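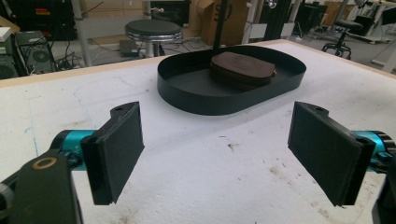
Wer an einem Montag nach Hernanby fährt, um sich Täschchen anzusehen, muss mit Rückfragen aus der Verwandtschaft rechnen. Ich habe »Werksbesichtigung« gesagt, das klang nach Helm und Sicherheitsschuhen. Einen Helm gab es nicht, dafür Filterkaffee und einen Besucheraufkleber, der erst am Pullover nicht halten und später nicht mehr abgehen wollte.

Eingeladen hatte Kongkaew, wo man Etuis und kleine Lederwaren macht. Durch das Haus führte Yupin Siriwan, und zwar in einem Tempo, bei dem zwei ältere Herren aus unserer Gruppe schon im Zuschnitt verloren gingen. Sie fanden sich beim Kaffee wieder ein.

Im Lederlager riecht es genau so, wie man es sich vorstellt, nur dreimal so stark. 720 Häute liegen dort, sortiert nach einem System, das Frau Siriwan uns erklärte und das ich bis zur Tür auch verstanden hatte. Die dunkelbraunen gehen am besten. Schwarz bestellen die Leute, die sich nicht entscheiden wollen, Rot bestellen sie zu Weihnachten und schicken es im Januar zurück.

Am längsten blieb ich in der Werkstatt hängen. Auf einem Tisch mit weißer Schaumstoffauflage lag ein einzelnes Täschchen in einem schwarzen ovalen Tablett, dunkelbraun, rundlich, mit Reißverschluss und einer Prägung, die sich so dezent gibt, dass man sich erst einmal darüberbeugen muss. Es hatte etwas von einem Dessert in einem Restaurant, in dem man danach noch einmal essen geht. Die Auflage dagegen hat ihre besten Tage hinter sich: graue Wischer, bräunliche Flecken, ein paar blaue Kulistriche. Mir war sie auf Anhieb sympathischer als alles im Ausstellungsraum.

Chutima Srithong ist für die Reißverschlüsse zuständig und hat zu ihnen eine Meinung. Einer, der hakt, sei fast immer falsch eingenäht und fast nie kaputt. 400 Mal auf und zu muss ein Muster bei ihr überstehen, bevor es in die Serie darf. Mein eigenes Portemonnaie bat sie kurz sehen zu dürfen, zog einmal am Schieber und gab es mir wortlos zurück.

Zum Schluss der Werksverkauf. Das Modell »Staver« gibt es in zwei Größen, die kleine fasst Kopfhörer oder Kleingeld, die große beides und Ärger an der Sicherheitskontrolle. Ich hatte mir fest vorgenommen, nichts zu kaufen, und bin mit der großen wieder hinausgegangen.

Geführt wird montags um zehn, anmelden muss man sich vorher telefonisch. Der Bus von Brondanance hält direkt vor dem Tor, zurück fährt er allerdings erst am Nachmittag, und die Bäckerei gegenüber hat montags Ruhetag.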